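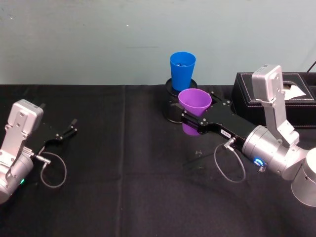

Two-arm bench, weekly check – Grandeck shared workshop
Checked by: Tharushi Munasinghe, 2025-09-12

1. Gripper screws, both arms – OK.
2. Cables to grippers – OK, but the loops hang down to the cloth. Please clip them higher.
3. Black cloth – lint and dust, needs the roller.
4. Cup holder – OK. Purple cup must be held at its middle, never at the rim.
5. Emergency stop – tested 6 times, OK.
6. Speed limit – set at 30 per cent. Do not change it before I am back.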